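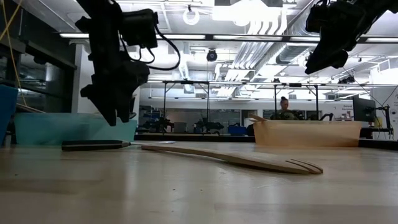

Chapter 4
Hand Tools of the Kitchen: Sorting, Care, and Storage

What you will learn in this chapter
How kitchen hand tools are grouped by material
How to tell a serving tool from a cooking tool and a cooking tool from a prep tool
How to clean and dry wood, metal, and plastic
How to set up a sorting table and bins
When to repair a tool and when to take it out of use

Words to know
tang, tine, ferrule, grain, food-grade oil, dead stock, home bin

4.1 Why small tools need a system

Most training kitchens keep good track of their large equipment. The mixer has a service card and the oven has a log. The small tools get a drawer. Over a term the drawer fills up, and by July it holds spatulas that have melted at the corner, three peelers that no one likes, and a wooden fork that belongs to the salad station and has been missing since spring.

The teaching kitchen at Tollari, which is used as the running case in this book, did a full count of its small tools before it moved to its present building. The count came to 2,626 pieces. The kitchen had 70 student places at the time. Khanyisile Mabuza ran the count, and her notes are quoted in several chapters. On the first page she wrote: "We own far more than we use, and we can't find what we use."

This is a storage problem, but it starts as a sorting problem. A tool that has no group has no place to go back to. It ends up wherever there is room. So this chapter begins with grouping, moves on to care, and leaves the layout of drawers and racks to Chapter 5.

4.2 Grouping by material

There are several ways to group kitchen tools. Cooks often do it by task: everything for baking in one place, everything for the grill in another. That works well once the tools are clean and in good order. For washing, drying, and checking, it is better to group by material first, as the material decides how the tool must be handled.

Wood. Spoons, forks, spatulas, salad servers, rolling pins, and boards. Wood takes in water and gives it up slowly. It swells when wet and shrinks when dry, and if it does this too fast it splits along the grain. It should not soak and should not go through a machine.

Bare metal. Whisks, ladles, tongs, and other tools made of metal from end to end. Stainless steel can take heat, soaking, and the machine. Carbon steel and tinned steel can't, and must be dried by hand right away.

Metal with a fitted handle. Many knives, peelers, palette knives, and carving forks. The handle may be plastic, wood, or rubber. Treat the tool by its weaker part. A steel blade in a wooden handle is cared for as wood.

Plastic and silicone. Scrapers, scoops, pastry brushes with silicone bristles, and measuring cups. Look for cuts, cracks, and soft spots. Check the maker's mark for the highest safe temperature.

Students often ask where to put a tool that has more than one material. The rule for handles given above covers nearly all cases. If you still can't decide, put the tool in the mixed bin and ask.

4.3 Grouping by use

After material comes use. We work with three groups.

Prep tools cut, peel, grate, press, or scrape raw food. They have the most edges and the most corners, and they carry the highest risk of passing germs from one food to another.

Cooking tools go into or over heat. They need enough length to keep the hand away from the pan and a tip that suits the surface of the pan.

Serving tools move finished food to a plate or bowl. They may look much like cooking tools. A wooden salad fork and a wooden cooking fork can be close to the same length and color. The salad fork usually has a wide, shallow head, made for lifting leaves. The cooking fork is usually thicker at the neck so it can stir. Where the two are mixed, the thin one tends to get used in a hot pot, and the tines darken and break.

Note that a tool can change groups only in one direction. A cooking tool may be kept for prep work if it has been cleaned. A tool that has been used for a long time in prep, and has cuts in its surface, does not go back to serving.

4.4 Setting up a sorting table

You need a clear table at waist height, good overhead light, and one bin for each group. The table top should be smooth and easy to wipe. A pale top is helpful, as crumbs and specks show up on it and can be wiped away before the next tool is put down. A glossy top shows them too, but it also throws back the ceiling lights, so look along the surface from a low angle before you call it clean.

Use bins of different colors. Color is faster to read than a label and works for people who share a kitchen but not a language. The Tollari kitchen uses this key:

Blue - metal
Teal - plastic and silicone
Orange - wood
Gray - mixed or undecided

See-through or partly see-through bins are better than solid ones. You can tell from the side how full they are. Stand them at the back of the table so that the front stays free for work. Do not stack them during sorting.

Put tools down one at a time, flat, with space between them. A pile hides small tools, and it hides blades. Lay anything with an edge or a point so that it faces away from where people stand or pass. Keep handles where they can be picked up without reaching across another tool.

4.5 Checking a tool

Each tool is checked before it goes in its bin. The check takes roughly 10 seconds once you are used to it.

1. Look at the head. On a fork, look between the tines. On a spoon, look at the inside of the bowl. Food dries in these places first.
2. Turn the tool over. The underside is often in shadow on the table and gets missed.
3. Look at the join between head and handle. On a tool with a fitted handle, try to move the head with your thumb. It should not shift.
4. Run a dry fingertip along a wooden handle, with the grain. If it catches, the wood needs sanding.
5. Smell wooden tools. A sour smell means the wood has held water.

Some wooden forks and spoons are carved with an arched handle, so that the middle stands a little off the table. This is not a fault. A wooden tool that was once flat and now rocks when pressed has warped. It can still be used for cooking if there is no split.

4.6 Care of wood

Wash wooden tools by hand in warm water with a little soap. Rinse, wipe with a clean towel, and stand them head up in an open holder until they are dry all the way through. In a damp room this can take a full night. Do not lay them in a closed drawer before that.

Oil wooden tools when they look pale and feel rough. Use a food-grade mineral oil. Olive oil and sunflower oil turn sticky and smell stale after a time. Rub in a thin coat with a cloth, leave it, and wipe off what has not gone in. Work the cloth between the tines of a fork and down to the base of each slit, where splits most often start.

Frida Laxdal, who taught the woodenware unit at Iturra for many years, had her students oil one half of a spoon and leave the other half bare, then use it for a term. The difference is easy to feel. You will do the same in Activity 4B.

4.7 Care of metal tools with fitted handles

The weak point is the place where metal goes into the handle. The part of the metal that runs inside the handle is called the tang. Water that gets in along the tang stays there. It can rust the metal from the inside and loosen the handle, even when the part you can see is bright.

Wash these tools by hand, hold them head down while rinsing so water runs away from the handle, and dry the join first. If a thick handle feels lighter or hollow, or clicks when you tap it, set the tool aside. If there is a ferrule, which is a metal ring at the join, check that it does not turn.

4.8 Taking tools out of use

Some tools can't be brought back. Take a tool out of use if the head is loose and can't be fixed, if wood has split into the part that touches food, if plastic has melted or is shedding bits, or if the plating on metal is flaking.

Tools that are sound but never picked up are dead stock. At Tollari, 108 pieces were marked as dead stock in the first sort of the serving drawers alone. Most of them went to the loan shelf, where students can sign them out for home practice.

Activity 4A: Sort a drawer
Work in pairs. Take one drawer from your station. Empty it onto the table one tool at a time. Name the material, name the use, do the five-step check, and place the tool in its home bin. One partner handles the tools and the other writes. Change places halfway.

Activity 4B: Half-oiled spoon
Mark the middle of a plain wooden spoon with pencil. Oil the handle half only. Use and wash the spoon as normal. Write down how each half looks and feels at the end of every week. Keep your notes for Chapter 9.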